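1/ right, a few people asked how the teaching is going so here's a thread, typing fast before the next batch. we're doing leader/follower. I move one arm by hand, the other copies, everything gets logged

2/ target is 80 clean goes per task. 4 tasks. March was mostly me finding out what "clean" means

3/ go = start from rest, reach, close, lift, move, let go, back to rest. if I dither halfway the robot learns to dither. it is very good at learning that bit

4/ first lot I did far too quick. played back lovely on the leader side, follower lagging behind like a dog on a long lead. binned the lot. slower now, one breath per move, sounds daft but try it

5/ also stop looking at the real object!! Renu Pal told me this on day one and I ignored her. drive from the wrist view only. if you can't do the job from what the camera sees then neither can the policy

6/ so this is my whole world for the afternoon
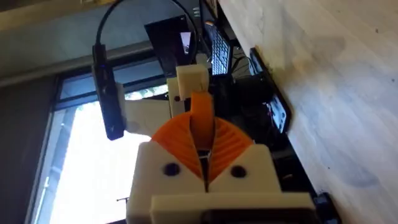
7/ things I check before each batch
- tilt. wrist view makes the room lean, you do get used to it, but if it leans differntly from yesterday something has shifted
- orange finger in view, pointing up the middle
- daylight. window side gets very bright so I note the time of day in the log
- cables. any cable near the arm gets a proper look

8/ numbers for those who like them. 218 goes recorded so far, across all four tasks. not all keepers. Brijesh is going through them and he is not kind

9/ his reasons for chucking one out: "hovered". "hovered". "regrasp, why". "hovered". fair

10/ do I leave the mistakes in? bit of a row over this one. Elīna says keep the ones where you miss and recover, otherwise it never sees what recovering looks like. I'm coming round to it. but a miss I fix in one go, not me flapping for ages

11/ tried the gamepad too. no. fine for driving to a spot, hopeless for wrist roll, my thumbs just dont think like that. leader arm every time

12/ hand cramp is real btw. batches of ten then put it down and walk about. my last few before a break are always the worst ones in the log

13/ next up: same tasks, start positions moved around a bit more. Babita has made a list of them, it is a long list

14/ ok back to it, will post the first proper policy run when there is one. questions below, I'll get to them tonigth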